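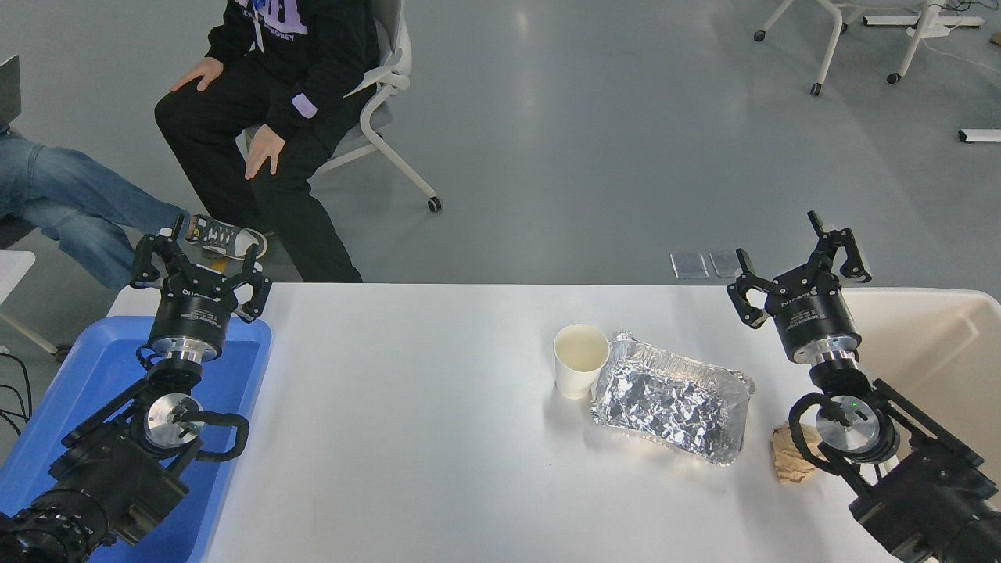 5 min read

Open Day at the Gudville Robot Lab: Questions and Answers
Updated November 2023

We get the same questions before every open day, and a few new ones after. The answers are collected on this page. If yours is missing, write to the visits desk and Itzel Ventura will get back to you.

What will I see?

The main demonstration is table clearing. Two robot arms work at a white table with a bin at each end, a blue one on the left and a cream one on the right. We put out the kind of thing people leave behind after lunch, such as a cup, a foil tray or crumpled brown paper, and the arms pick the items up and put them in a bin. There is also a short talk before each run and time for questions after it.

Which bin is which?

The cream bin is for trash. The blue bin is for things that get washed and used again. On open days most of what we set out is trash, so the blue bin doesn't get much use until the second half of the session, when we bring out the plastic plates.

Why lunch trash?

It is harder than it looks. A wooden block has the same shape every time you pick it up. Crumpled paper doesn't, and it gives when the fingers close on it. Foil is difficult in a different way. It is shiny, so the cameras see bright spots that move when the arm moves, and the edges bend. A cup is the easiest of the three, but it can be knocked over. We started with blocks two years ago and visitors got bored before we did.

How long does a session last?

Plan for an hour. The talk takes ten minutes and the demonstration itself takes most of the rest. A single run at the table is capped at 300 seconds. If the table isn't clear by then, we stop, reset and go again.

Is it one long run or several?

Several. We change the position of the items between runs. You can ask for a particular layout, and if it's within reach of the arms we'll try it. People like to put the foil right up against the cup.

Are the arms working by themselves?

In most runs, yes. In the first part of the session a member of the team guides the arms by hand controls so you can see how the examples are recorded. After that the program takes over. The person giving the talk will say which kind of run it is before it begins.

Why are people sitting down near the table?

The crew stays close for the whole session. Somebody is always within reach of the stop button. Please don't talk to the crew during a run. They are happy to talk between runs.

Does it ever fail?

Often enough that you will probably see it. The usual problem is paper. The fingers close, the paper slides out, and the arm carries nothing over to the bin and opens anyway. Foil trays sometimes get pushed along the table instead of lifted. We don't hide these runs and we don't edit them out of the recordings. Florencio Arrieta keeps a log of them, and you can look through it at the desk by the door.
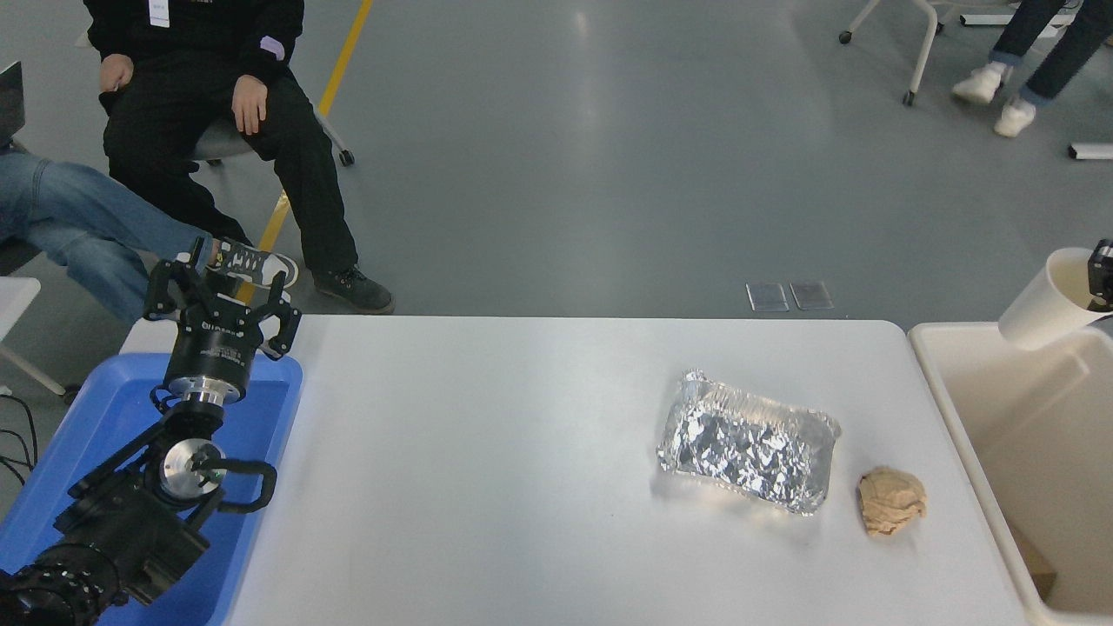
Bradley Birkett wrote to us after the May open day that he had expected something faster. "I could have cleared that table in four seconds," he said, "but my daughter made me stay for every run, and by the third one I was rooting for it to get the foil." He also asked why the arms wait so long between one item and the next, and that has been added as a question below.

Why are there pauses between items?

The program looks at the table again after each item, in case something has shifted. Some of the wait is also a speed limit that we set for open days. The arms can move faster than what you see.

Can I touch the robots?

No. Stay behind the rope while a run is going. At the end of each session there is a spare gripper on the side counter, not connected to anything, and you can open and close the fingers yourself.

Can children come?

Yes, from age six, with an adult. The noon session is the best one for families. The table is at a height most children can see over, and we have steps for those who can't.

How many people are in a group?

25 at most. The room gets crowded with more than that and people at the back can't see. In May we had 244 visitors over the whole day, and the afternoon groups filled up first.

Do I need to book?

For the demonstration, yes. The hallway posters and the talk on warehouse robots by Kgomotso Mokgethi are open to anyone who walks in. If you've booked and can't come, please cancel so we can give the place to someone on the waiting list.

Where is it?

Room 407 of the Ionescu Building, at the north end of the Gudville campus. Take the elevator and turn left. The entrance on Marnesstead Road is closed on open days, so use the one facing the parking lot.

Is the room accessible?

Yes. The floor is level throughout. There are chairs for anyone who would like to sit, but tell us ahead of time if you need one near the front. The lab is fairly quiet apart from the fans and a beep at the start of each run. We can turn the beep off.

May I take photos or video?

Yes, without flash. Flash confuses the cameras on the robot. Please ask before you photograph other visitors or the crew.

Can my school have its own visit?

We take school groups outside of open days. Tristhorpe Middle School came last spring with two classes, and the students planned the table layouts themselves before they arrived. Chantelle Cele arranges these visits. Give her at least six weeks and tell her the age of the group.

Can I bring my own object for the robots to try?

Small, light and dry items are fine. No glass, no food, nothing sharp and nothing you would be upset to see dropped. Hand it to the crew before the talk.

Will you be giving out the recordings?

A few runs from each open day go up on our page within two weeks, including ones where things went wrong. Visitors behind the rope are not shown.

Is there food?

There is a coffee cart on the ground floor until three. You can't bring drinks into the lab, but there is a shelf outside the door where you can leave them.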